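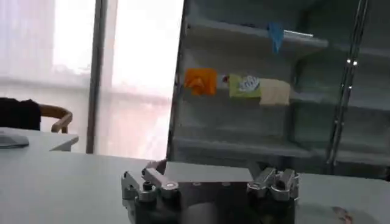

How to plan a night in an old inn with a ghost story

Posted on Sep 15, 2026

I have stayed in many old inns, and I like the ones where the staff tell you a story before you go up to bed. In August I spent two nights at the Ó Ceallaigh Inn in Mellance, and after this trip several readers wrote to me and asked how they can arrange such a stay by themselves. It is not difficult, but some things are different from booking a normal hotel.

Step 1: Choose the story first, then the room

Most old inns have only one or two rooms which are connected with the legend. If you book "a double room" on a general website, you will probably get a room in the newer part of the building. At the Ó Ceallaigh Inn the famous room is number 7, on the upper floor at the end of the corridor. The guests say that they hear a woman there who walks with keys. The other rooms are very comfortable, but they have no story.

Write down the number or the name of the room you want before you contact anybody.

Step 2: Call the inn

I use the Wumano booking page to compare the dates, but I do not reserve there. The page does not let you select the exact room. When you call, ask these questions:

Is the room in the original building?
Does the room have its own bathroom, or is it across the corridor?
Is there a wedding or a music evening on that night?
How late does the kitchen take orders?

The third question is more important than it seems. I once slept above a dance floor until two in the morning, and no ghost could compete with this.

Step 3: Check the full price

For room 7 I paid 260 for two nights, with breakfast. Dinner was separate. Many inns ask for a deposit when you book a special room, in my case 40, and they keep it if you cancel in the last week. Please read this part of the confirmation carefully, as I did not do it on an earlier trip and I lost my money.

Step 4: Reserve your table at the same time

In a small town the inn is often also the best restaurant, and the local people fill it. Ask for a table in the old dining room. In Mellance this is the room with the low ceiling, and tall persons should be careful at the door. I had the lamb pie and then a pear cake, both very good. If the inn is full, the Jiletti, on the other side of the square, serves simple pasta until late.
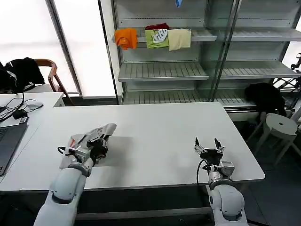 Robotic arms at a white table, one of them with a folded light gray cloth.

Step 5: Pack for an old building

The floors are not straight and the corridors are dark at night. Bring slippers with a firm sole and a small flashlight. Bring also a warm sweater, even in summer, because thick walls stay cold. If you sleep lightly, take earplugs, although then you will maybe miss the lady with the keys.

Large suitcases are a bad idea. The stairs at Ó Ceallaigh are narrow and they turn twice.

Step 6: Ask for the story in the right moment

Do not ask at the reception when other guests are waiting. The best time is after dinner, when the bar becomes quiet. Ask how long the story is told and who told it first. I also like to visit the local library the next morning. In Mellance there is a small printed history of the town, 900 pages in two volumes, and the inn has its own chapter. The lady with the keys is in it, but there she is a cook, and she lived in the house next door.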